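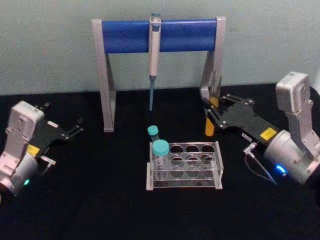
4.2 Bench tasks

Household chores and bench chores are often grouped together in surveys of manipulation, but they fail in different ways. Folding a towel tolerates an error of several centimeters. Returning a pipette to its stand does not. We therefore chose the bench set to cover the second kind of error, using the two-arm station at the Endamberg site.

The set has 8 tasks. Four involve capped tubes (pick, hand over, insert in rack, remove from rack) and four involve a single-channel pipette on a bar-type stand (lift, return, align over a tube, press the plunger). Each was demonstrated by teleoperation, for a total of 880 episodes, of which 800 were used for training. Start positions of the rack and stand were varied by hand between episodes, following the protocol in Halász and Siqueira.

Figure 3. Pipette hanging from the bar of its stand, wrist camera.
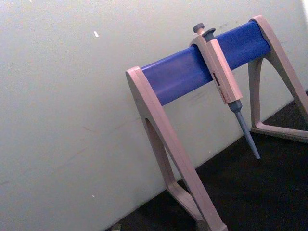 The return task gave the lowest success rate. The finger rest has to clear the bar and then drop over it, and the policy tended to release early, before the hook was seated. Most of the 238 recorded failures across all tasks belong to this step. Adding the wrist view reduced early release but did not remove it. Tube insertion was more reliable, although transparent racks remained harder than opaque ones under the same lighting.

We do not consider the pipette tasks ready for unattended use. An operator at Kelemen completed the same return in about a quarter of the time, with no drops. Force sensing at the fingertips, as in the Zoslow controller, is left to Section 6.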